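Dicas de oficina: pôr o braço a arrumar a cozinha sem perder a cabeça (nem os pratos)

Voltei! Prometi no último texto que ia falar da parte do software, e como recebi muitas mensagens de gente que anda a programar braços para tarefas de cozinha, cá vai o que fui apontando no caderno desde novembro. São coisas pequenas, quase todas aprendidas à custa de tardes inteiras a olhar para um terminal.

Começar pela simulação, sempre
Eu uso o Closus para montar as cenas e o Thambiah para planear os movimentos, mas quase tudo o que digo serve para outras ferramentas. Primeira dica: guardem a cozinha num ficheiro e os objetos noutro. No início eu tinha tudo junto e, de cada vez que queria trocar uma panela de sítio, estragava a posição do lava-loiça. Agora mexo só no ficheiro dos objetos e durmo muito melhor.

Simplificar as formas de colisão
As malhas bonitas são para ver, as de colisão são para calcular. Uma panela com asas pode perfeitamente ser um cilindro e duas caixinhas. Já os lava-loiças dão mais trabalho: se deixarem o programa gerar um único volume convexo, ele tapa o buraco e o planeador acha que ali há uma mesa maciça! Perdi uma manhã com isto. Façam o fundo e as quatro paredes em peças separadas, e liguem a visualização das colisões antes de culpar o planeador (eu culpei-o, e bastante).

Margens de segurança diferentes para coisas diferentes
Uma margem grande junto à parede não incomoda ninguém. Dentro da cuba, a mesma margem impede a pinça de descer. Tenho uma lista com um valor para cada superfície e outra só para os últimos centímetros da aproximação, quando o braço anda mais devagar.

Dar nomes decentes às poses
"pose_final_2_nova" não é nome que se apresente. Eu escrevo o objeto, a ação e a altura: "cuba_pegar_alto", "cuba_pegar_baixo". Parece mania, mas quando se abre o projeto às onze da noite agradece-se muito.

Variar as cenas aos poucos
Para afinar a perceção gero lotes de 500 cenas, e só passo a 1.000 quando o lote pequeno sai limpo. Mudo primeiro as posições, depois as luzes, e deixo as cores para o fim. Num dos lotes mudei tudo ao mesmo tempo, das 800 tentativas falharam 657 e fiquei sem saber porquê — a luz, as cores, o meu limiar de confiança? Tive de repetir tudo, claro. E fixem a semente aleatória, por favor, e escrevam-na no registo!

Peças pequenas dentro da cuba
Com objetos pequenos e coloridos num fundo claro, a segmentação por cor safa-se lindamente, só que a altura costuma vir torta. O meu truque é calcular primeiro o plano do fundo e medir a peça a partir dele.
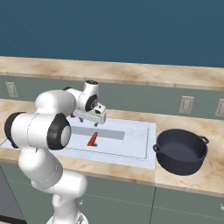
Depois há a questão do caminho até lá. Peço ao planeador um ponto de passagem por cima da cuba e só dali deixo descer a pinça, em linha reta. Sem esse ponto, o Thambiah adora inventar voltas com o cotovelo muito aberto, a roçar em tudo o que esteja na bancada. Também ponho um custo extra nas configurações mais esticadas, que resolve boa parte das voltas esquisitas.

Se usarem o Hutero para ver os registos, gravem as posições das juntas e o estado da pinça com o mesmo relógio. Tive os dois desfasados e andei convencida de que a pinça fechava cedo demais. Era só o gráfico — que raiva!

No próximo texto conto como passei as minhas receitas de tarefas para o Estilura, com os ficheiros de configuração todos. Até lá, façam cópias de segurança antes de mexer nas margens.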